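Notes on sorting, cleaning and storing a play-kitchen set. Long thread, mostly for people who run a toy library or a shared playroom. Corrections welcome.

**1/** Our Kinasik kitchen box came back in June after a long loan. The catalog entry said "play food, assorted." That tells the next borrower nothing, so I am rewriting it.

**2/** First rule: sort by material, then by what the piece pretends to be. Hard pieces wash. Fabric pieces need a different process. An orange slice and a banana can share a bin if they clean the same way. A fabric bottle does not go in with them, even if it is also "food."

**3/** The fabric pieces need the most care. Embroidery catches on things, felt edges lift, and lint shows on red more than on any other color in the box. The ketchup bottle has a stitched TOMATO KETCHUP label with 1869 in red numerals, a green border and a tan outline around that.

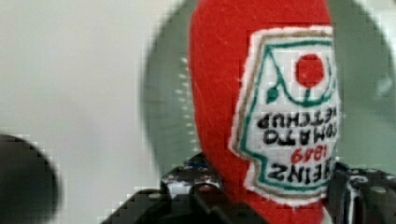

**4/** Can embroidered felt go through the washing machine?

Surface cleaning is the safer default. Use a barely damp cloth with a drop of mild soap, work from the middle of the patch outward, then let the piece air dry completely before it goes near a lid.

**5/** For lint, a sticky roller works on the flat areas. Around stitching, use a dry soft toothbrush and follow the thread direction. Tape pulls fibers up and the surface gets fuzzier every time.

**6/** Check every seam before storage. Pinch along it at finger-width intervals. If the fabric gaps, it goes to the mending bag. I use Sultex thread because the repair drawer is full of it. Any strong polyester thread will do.

**7/** Hard pieces: warm water, dish soap, rinse, rack. Anything with a hole in it gets shaken out and left hole-down overnight. Water trapped inside a hollow toy is the most common reason we retire one.

**8/** Dishes next. Catalog them by color and shape. "Plate" is useless when a borrower calls to ask which plate is missing. The big pale one is listed as "plate, large, round, pale lavender." The blue one is "dish, round, blue, darker rim."

**9/** Lay the set out on a plain white table before packing. Light-colored surfaces make small parts easy to find, and a strawberry with a green top is exactly the size of thing that leaves in somebody's sleeve.

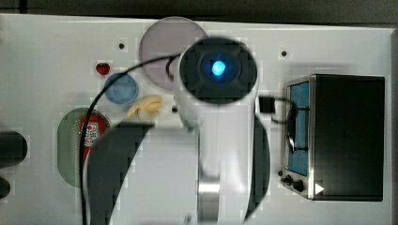
**10/** Once it is all laid out, write the list from the table. Do not write it from memory and do not copy the old one. Our old list had an item called "misc. round" that had survived 4 revisions.

**11/** Item codes: the kitchen box now runs under 129, with a letter for material. 129-F is fabric, 129-H is hard, 129-A is appliance. Codes go on the bin and on the list. I stopped putting them on the toys themselves after the marker bled into a felt egg.

**12/** Bins: I use the shallow Kuo trays, one layer deep. Deep bins put the heavy things on the bottom eventually, and the heavy things are usually the ones with corners. If a tray will not close, the set needs a second tray.

**13/** Appliances travel separately. A toaster oven with a door should be packed with the door shut and a strip of cloth between door and body. Look inside before closing it. Play food gets "cooked" and forgotten in there more often than anywhere else in a playroom.

**14/** Someone asked whether duplicates matter. They do. Two strawberries that differ slightly in size or shade get two lines on the list. If they share one line, a borrower returns one and the set looks complete.
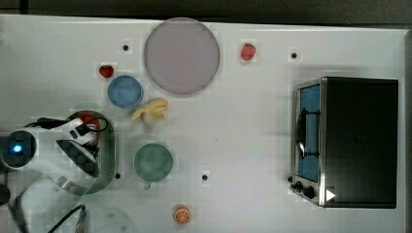

**Kai-wen Wei**
Collections and repairs, Rorkari Toy Library

**15/** On layout for play, as opposed to storage: keep dishes and food mixed across the table and put the appliance at one side. Children carry things to an oven. If it sits in the middle, it becomes a wall and the far half of the table goes unused.

**16/** Cups get set down open side up during play and stored open side down. Nest them only if they come apart with one hand. A stuck pair will be pried at with whatever is closest.

**17/** Cost question from the replies: replacing a single missing fruit is cheap, replacing it in a matching style is not. I keep a small tray of orphans from retired sets and check there first. The match does not need to be exact – the list just needs to be updated when the substitute goes in.

**18/** Our full catalog has 1,453 lines at present. The kitchen box accounts for more of the correspondence than anything else on it, mainly about fruit.

**19/** Still undecided: whether the fabric pieces should be loaned as their own set. They take longer to turn around than the hard pieces, and the whole box waits for them. If your library has split a set this way, tell me how you handled the codes.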